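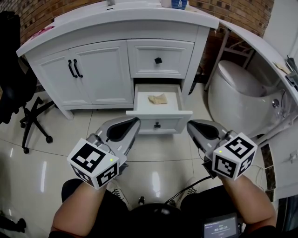 HOME & INTERIORS

The drawer under the sink

Ljubica Stojanovska has a rule about bathroom drawers. If you can't see the bottom of one when you pull it out, something has to leave.

She has been sorting other people's bathrooms for 16 years, first as a sideline to a job in a hardware store and later full time, and she says the vanity is where most households lose the fight. Kitchens get cleaned out because food goes bad. Closets get cleaned out because clothes stop fitting. The bathroom drawer just fills.

"People open it, take out a comb and shut it again," she said. "They could do that for ten years without looking at the back."

The white vanity in the brick-walled room is a fair picture of what she is after. The lower drawer has a single beige cloth in it, and the white bottom shows on every side. The counter has a few small things on it and plenty of bare surface. Two cabinet doors take up the left side, with black handles that stand out against the white.

Stojanovska starts with the lowest drawer and works up. The low ones hold what has been forgotten, so there are fewer arguments. Everything comes out onto a towel on the floor. She wipes the drawer with warm water and a drop of dish soap, dries it, and leaves it open while she goes through the pile.

In one apartment last March the pile came to 173 items from a single vanity. The owner kept 50. Most of what went was hotel shampoo, dried-out nail polish and chargers for shavers that had been thrown away years before.

She does not buy organizers until the sorting is finished, and often not then. Clients sometimes meet her at the door with a bag of plastic trays. She asks them to leave it in the hall. A tray bought too early gets filled because it is there, and the trays rarely fit the drawer anyway. A shallow cardboard box, cut down with scissors, will do for the first month. By then it is clear what gets used.

Cloths are the one thing she likes to see in a low drawer by themselves. Hand towels and cleaning cloths are light, they don't roll, and they don't leak. Folding them is optional. She has given up asking families with children to fold anything below knee height.

Lourenço Lobo comes at the same piece of furniture from the other side. He repairs and refits cabinets from a small workshop called Himance, and a good part of his work is bathroom drawers that have been overloaded.

"A full drawer gets yanked," Lobo said. "A light one gets pulled. After a few years I can tell which one it was by the screws."

The usual damage is a front panel that has come loose from its box. Bottles are heavy, and people tug at the handle from above while standing at the sink, so the strain goes on the top edge of the front. He takes the panel off, fills the old holes, and drills new ones next to them. It is a short job if the wood hasn't swollen.

Swelling is the harder problem. Lobo tells customers to check along the base of the vanity twice a year, running a finger where the bottom edge meets the floor. On shiny tile, water sits a long time before anyone spots it. If the edge feels rough or puffy, he wants to hear about it before the paint splits.

He has opinions on handles too. Bars on doors and knobs on drawers is a combination he fits often, and he thinks it works well as long as the color matches. Black hardware on white is the most common request he gets. It shows toothpaste, he said, but it also shows people where to put their hands, and the paint around it stays cleaner. A set for a mid-size vanity came to $188 on his last job, fitting included.

Counters with a rounded front are harder to replace than straight ones, and Lobo advises against swapping one out on a whim. The curve has to be templated on site. Where the room is tight, though, he would keep it - a square corner next to a toilet catches hips.

Stojanovska and Lobo have worked in the same homes several times, usually with her going in first. They disagree about what belongs on top of the vanity. He would clear it completely, mostly so it can be wiped in one pass. She allows what is used every morning and every night, pushed to the back, and nothing else.

Her last step is the one clients skip. A month after the sort-out she asks them to pull each drawer all the way open and look at it for a minute. Anything that hasn't moved goes in a bag. The bag goes in the hall closet until the end of the season, and then out of the house.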